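Talk notes, shared workshop evening, August 6, 2023
Fernanda Lobo
"Mulligan: an arm built twice"

Slide 1. Title.
Say hello. Check that the clicker works before promising anything that depends on the clicker. Thank the people from the Doven bench for letting me spread out over their half of the table since November.

Slide 2. What I wanted.
An arm that would pick a can off the kitchen counter and hand it to me. My sister asked why I couldn't stand up. Leave a pause here, people usually side with my sister.

Slide 3. The first arm.
Called Nemari. Printed shoulder, printed elbow, hobby servos, and a base held to the bench with one clamp. It lifted an empty can very nicely. With a full one it bowed, slowly, like a butler, and stayed there. Pass the cracked elbow around. Ask for it back this time.

Slide 4. Second arm, same idea, more screws.
Mulligan, because I was taking the shot again. Metal brackets at the shoulder, belt drive at the elbow, and 12 bolts in the base. The bill came to 302 dollars, of which 240 went on motors. Don't read out the parts list. It's on the handout for the three people who want it, and they know who they are.

Slide 5. Where the evenings went.
Cable routing. I had planned one evening for it. Every wire that crosses a joint needs slack, and every loop of slack finds something to catch on. Mention the shirt button.

Slide 6. The simulator.
I held out against this for months on the grounds that I had a real arm and a real counter. Then I drove the real arm into the real counter. Now each new motion gets tried in a rendered kitchen first, with the view taken from the wrist looking out past the fingers. Let them look at the sauce can for a second before talking over it. 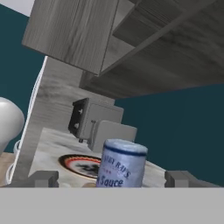
Why bother simulating an arm that is already sitting on the bench?

A bad motion in software costs you a restart, and a bad motion on the bench costs you a gearbox and the rest of the evening. You still have to test on the hardware, but by then the worst ideas have been thrown out.

Slide 7. What the simulator got wrong.
Friction, mostly. I had made the finger pads far too grippy, so every grasp looked heroic until I tried it on the bench. Also my belt stretches, and the one in the model had never heard of such a thing. I measured the sag with a ruler taped to a chair leg and typed the number in. Someone will ask whether there's a better method. There is, and Ilance, the little logging script on the club drive, does part of it. I wrote it after the chair leg.

Slide 8. Demo.
Base bolted down, stop button in left hand, can in right. Run the slow version. If it misses, run it once more and then go to the video. Do not start debugging in front of people. (See last year.)

Slide 9. Still to do.
Softer finger pads. A cover for the belt. A home position that doesn't point at whoever is sitting in the front row.

Questions. Repeat each one for the back of the room. If somebody asks whether it would have been cheaper to buy an arm, say yes and take the next question.

Collect the elbow.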